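Kuusisto wants you to believe in the wheel tunnel

4 August 2020

Kuusisto makes carbon wheels for road racing, and last month it let a group of club riders, shop owners and hangers-on like me into its new building at Hurkia for the first time. The invitation promised that we would "see where seconds come from." I have been riding and writing about bikes long enough to know that seconds mostly come from training, sleeping and sitting behind someone larger. I went anyway. It was July, every race I had planned to attend was off the calendar, and I hadn't stood near a professional bike mechanic since winter.

Hurkia is a long way from anything. The bus put us down at the end of a lane and we walked the rest, past a sawmill and a soccer field with one goal. There was a table with masks and hand gel at the door, and a sheet to sign saying we would not photograph the molds. We were split into groups of six and told to stay with our group. Mine had two brothers who race for Farkidley, a shop owner who spent the morning on his phone, a retired time trialist with legs like a heron, and a young woman who was thinking of buying a set of wheels and, as far as I could see, was the only real customer in the place.

Our guide was Martti Mustonen, who runs testing. I liked him. He talks quietly, he doesn't oversell, and when he doesn't know something he scratches his neck and says he'll find out. The trouble is that he was standing in front of a large banner that did oversell, and it followed us from room to room in various sizes. FASTER IN EVERY WIND, it said. Every wind! I have ridden in a fair number of winds and I'd like to meet the wheel that is faster in all of them.

The first stop was layup, where the carbon sheets are cut and placed by hand. This was the best part of the day by some distance and we got the least time there. Each rim is built up from small pieces that have to overlap in the right order, and the people doing it work quickly and don't look up. One of the Farkidley brothers asked how many rims get thrown out. Mustonen said fewer than last year. The brother asked how many that was. Mustonen said he would find out. I have not had an email.

From there we went to the spoke and truing room, which smelled of oil and coffee and could have been the back of any good shop. Then came the room they really wanted us to see.

The tunnel is smaller than you'd think from the brochure. There is a fan at one end, a platform in the middle with a bike bolted to it, and a glass booth where someone watches the numbers. No rider was on the bike. I asked why, given that nobody races a bike without a rider and that a body makes up most of what the air has to get around. Mustonen's answer was fair: a rider moves, and if you are looking for tiny differences between wheels you want everything else to stay still. Fine. But then the banner should say FASTER ON A BIKE WITH NO ONE ON IT.

They ran the fan for us at three angles. The line on the screen went down a bit at the second angle and there was a murmur from people who had decided to be impressed. The new wheel, the Madside, was said to save two watts over the old one. I asked at what speed. It was a speed I can hold on a downhill. I asked what the margin of error was. There was some talk between the booth and the floor, and the figure that came back was close enough to two watts that I wrote it down and underlined it.

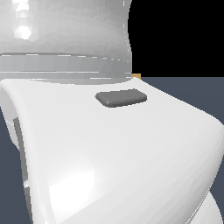
I don't say the Madside is a bad wheel. I got to spin one and lift one, and it is light and straight and the hub makes a pleasant sound. What bothers me is how the whole sport has learned to talk. A decade ago a wheel was stiff or it wasn't, it lasted a season or it didn't, and you asked someone on a team what they trained on when the sponsor wasn't looking. Now every launch comes with a chart, and the chart starts partway up the side so that a small gap looks like a cliff. Kuusisto's chart did this. When the retired time trialist pointed it out, he got a laugh, and then we were moved along to lunch.

Lunch was salmon soup and rye bread, very good, served outside at long tables with the groups kept apart. The talk at ours was all about the racing that was supposed to be coming back. The brothers had a calendar on a phone with half the lines crossed through. They had raced twice since spring, both times on closed roads with no one watching, and the older one said he'd felt flat in both and couldn't work out if it was his legs or the silence. They train on a loop of 3 laps around a lake and have done it so many times this year that they've named the potholes. Neither of them rides deep wheels in training. Neither of them, when I pressed, could say he'd ever won or lost a race on wheels, though the younger one had once lost a race on a tire.

After lunch there was a talk from Kwadwo Kwofie, the man in charge of sales. Kwofie used to race and he is a good speaker, and I could feel the tables warming to him. He told a story about a breakaway in crosswinds, years ago, when he was caught with the line in sight, and he wondered aloud what a modern wheel would have done for him that day. It's a clever story. It can't be checked, and everyone who has ever been caught near the finish has the same one ready to go. I once got caught with the line in sight and what I needed was to have eaten something.

He also gave us the price. A pair of Madsides will sell for 669 euros at launch, and that did make me sit up, as it's low for hand-laid carbon. The shop owner came off his phone for the first time all day. Kwofie was asked how they could do it at that price and talked about efficiency and going direct to riders, at which the shop owner went back on his phone. I'd have liked to know what the price will be once the launch is over. "We'll be competitive," he said. I'd also have liked to hear about the crash replacement plan, which takes up one line in the brochure and has a star next to it. I couldn't find what the star led to. I looked on both sides.

The afternoon was meant to be a test ride on a course they had marked out behind the building. It had started to rain by then and half the visitors took one look and stayed with the coffee. I rode. The loop was short and flat, with one rough stretch over the tracks by the sawmill and a left turn covered in wet grit. They put me on a frame a size too big, with my own pedals, and I did two laps on the old wheels and two on the new ones.

Could I tell the difference? I could tell that the Madside braked better in the wet, and I'd have put that on the banner ahead of anything to do with wind. It was also a touch nervous when a gust came through the gap between the buildings. I mentioned this to Mustonen, who nodded and said lighter riders had noticed it too. I am not a lighter rider. The young woman who might buy a pair came in two laps behind me, soaked, and said the front end had given her a fright at the same spot. She is a lighter rider. She asked him whether she would be better off with the shallower model, and to his credit he said yes, probably. Kwofie was standing behind him and studied the rain.

I rode back to the door on the old wheels and they felt completely fine.

There was a raffle for a set of wheels and one of the brothers won it, the one who'd asked about the rejects. He seemed pleased and a little embarrassed. Everyone else got a water bottle and a cap. The cap is decent. The bottle leaks at the thread if you tip it past halfway.

If you're thinking of going, Kuusisto says there will be more visits once the rules on groups allow it, and there's no charge. Ask to spend longer in the layup room. Bring your own pedals and a rain jacket, and try to get on the ride early, as the right frame sizes go first. Take a pencil for the tunnel and write down the speed as well as the saving. As for the wheels, I'd wait until a few people have put a winter through them. My club has one rider who has already ordered a pair, and he has promised to tell us when the first spoke goes.

The last bus back leaves from the bottom of the lane and does not wait.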